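About Pornley Records Services

Pornley has kept paper records for local clinics and law offices for 23 years. 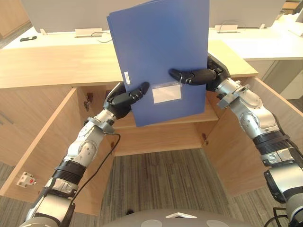
Our clients choose how long each file is kept. Papers may be stored in a blue plastic folder or in a sealed box.

We have two branches, Zumach and Allevetti. 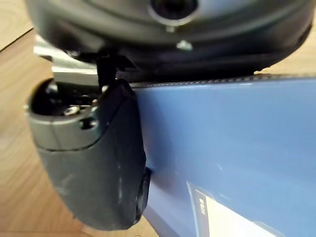 Dark gray housing, close view

Requests are answered within six hours

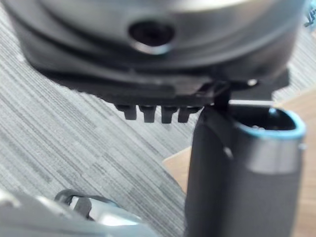
and logged at the branch — day or night.

Tours are held each March.
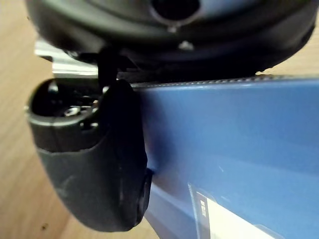

Round opening in a black housing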